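Print this page | E-mail this page

A morning at the Indeck refurbishing hall

2020-05-16

Indeck takes in old office computers, strips them and sells on whatever still works. I went because of a fault they had on one of their robot benches last August, which Hoi-yan Hsu had written to me about and which she offered to explain on site. She runs the dismantling side.

You sign in, put on shoe covers and a wrist strap, and walk through the sorting area first. Towers come in on pallets and get a number. Anything with a swollen battery or a cracked power supply goes to a separate cage. After that the cases are opened by hand, and Hsu said that would stay so for a good while yet, as every maker hides the catch in a different place.

There are 4 robot benches at the back. Each has one arm over a low table and a yellow line on the floor. The arms lift out memory modules and unplug leads, and on a good run they do it faster than I could. The control software is called Flustura. It was written in-house by Cheng-en Tam and one colleague, and it shows in places. The menus are half in English and half in abbreviations only Tam can read.

The fault was on bench 2. The arm was meant to press down the latch at the end of a memory slot, wait, and then lift the module. The force reading from the wrist froze at its last value, which happened to be a low one. The program took this to mean it hadn't touched anything yet and kept pushing. The board bent, a latch snapped, and the fingers slid sideways into the processor socket. The contact pins in these sockets are very fine and there is no mending them at a price worth paying. That board was scrap.

What bothered Hsu more was the next part. Wen-hsiung Chou, who was on shift, saw the board bending and reached for the stop button. It worked, but the arm held its position with the power cut, as it's built to do, and so it went on pressing. He put his hand in to free the case. Then somebody at the desk cleared the alarm. The arm moved 30 millimetres before Chou pulled his hand away. He had a bruise and nothing worse.

I asked whether the reset could be done from the desk now. It can't. There is a key on the bench itself, and whoever has a hand in the case also has the key in a pocket. The software now checks that the force reading is changing, and if it stays exactly the same for too long the arm stops and backs off. Tam admitted this check should have been there from the start. He had left it out because the sensor supplier, Vemero, already had one in its own unit, and he hadn't noticed that it was switched off by default.

They also made a test board out of scrap, with the socket covered, and every bench has to run on it before a shift. Pei-shan Siu keeps the log. She let me read the pages for that week, and the freeze had shown up twice before, both times noted as "slow to respond" and both times cured by a restart. The cause was a worn cable at the wrist — it was replaced on all the benches. 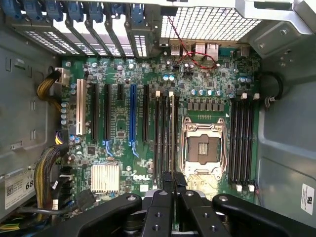 Visits can be arranged through the front office, mornings only, and you should bring closed shoes.

Related items
Stop buttons and what they leave switched on
Lok-yiu Kwok on sorting mixed scrap
Visit report: the Kwan cable works

Contact | Copyright | Back to top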